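Stemero

Stemero is a backup and disk imaging program for desktop computers, developed by Gollirel. It copies files or whole volumes from an internal drive to an external hard drive, a solid-state drive or a network share. The first public release came out in September, and the current branch dates from Tuesday, February 16, 2021.

Storage format

Backups are kept in a container format called Nirau. A Nirau container is a folder of numbered segment files plus one index. Each segment holds compressed blocks, and each block is stored with a checksum. Identical blocks are written once and referenced from the index, so repeated backups of the same folder grow only by the changed data. The index is duplicated at the end of the last segment and can be rebuilt from the segments if it is lost.

Segments are 300 MB by default. Smaller segments are suited to network shares, where an interrupted transfer has to be restarted from the beginning of the segment.

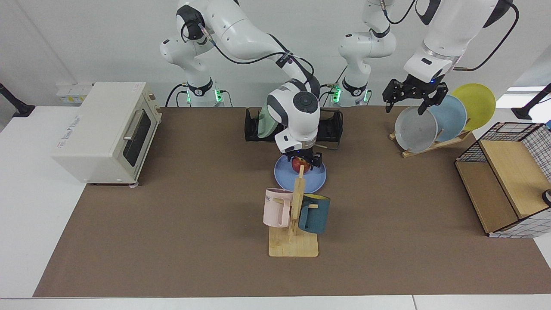 Restoring can be done file by file or for a full volume. A full restore requires a target at least as large as the used space on the source. Encrypted containers need the original passphrase, and there is no recovery key. Build 1109 added resuming of interrupted restores.

Scheduling

Jobs run at fixed times or when a known drive is connected. Drives are recognized by volume ID, so a reformatted drive must be registered again. The scheduler keeps a log of the last 147 jobs and then overwrites the oldest entry.

Related software

Padilla, a command-line reader for Nirau containers, is distributed separately. It can list, verify and extract files but cannot create or modify a container. Containers made before the current branch must be converted in Stemero before Padilla can open them.

See also
Disk image
Incremental backup
Data deduplication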